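Search this site Search
October
By Bram Vermeulen

Project report: marking out a shared work table with tape

Our group had one large table for the whole term and four people who wanted to use it. By the second week things were being put down anywhere, and most of the arguments were over whose turn it was to clear up. Orhun Canpolat suggested dividing the top into zones with masking tape and giving each zone a purpose. This report covers how we laid the zones out and what we would change.

Materials

The surface is matte dark grey. We chose blue tape so that the lines would show up against it. Our first roll was a beige one from the supply cupboard, which left a sticky line when we lifted it after 2 days, so we went over to the blue. The objects for the trials were ordinary kitchen things, mainly plastic cups.

Layout

We agreed on a grid and did not try to make the zones equal. A large zone is useful for spreading things out, and a small one is enough for a cup or two. Gerrit Peeters drew the plan on paper first. We then put the tape down by eye, without a ruler, and the lines slope a little as a result.
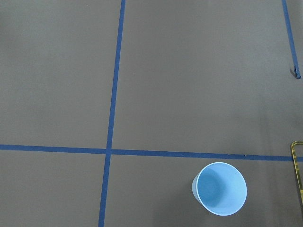
The rule for the trials was simple. Each object had a home zone, written on a sheet pinned to the wall, and at the end of a session everything had to be inside its zone and clear of the tape. An object touching a line counted as out of place. Each session was checked by someone who had not used the table that day.

Results

We ran 6 sessions. In the first 2 the sheet was mostly ignored and cups were left wherever there was room. After we moved the sheet to eye level next to the table, people began to look at it. In the last 4 sessions the only objects out of place were ones resting on a line – usually put down in a hurry before lunch.

The tape wears where things are dragged over it. Lifting objects helps, but people forget.

What we would change

We would measure the lines next time and press the edges down with a spoon. Labels inside the zones would be better than a sheet on the wall. Jelle Van Hecke also thinks we should have tried fewer zones first, and we did not have time to test that.

Comments

Henk Van Wijk: Did you have any trouble getting the blue tape off again?

Bram Vermeulen: It is still down, so I can't say yet. We take it up at the end of term.

Henk Van Wijk: Pull it slowly and keep it low to the table.

Oma: Nice work. I could use this on my kitchen table.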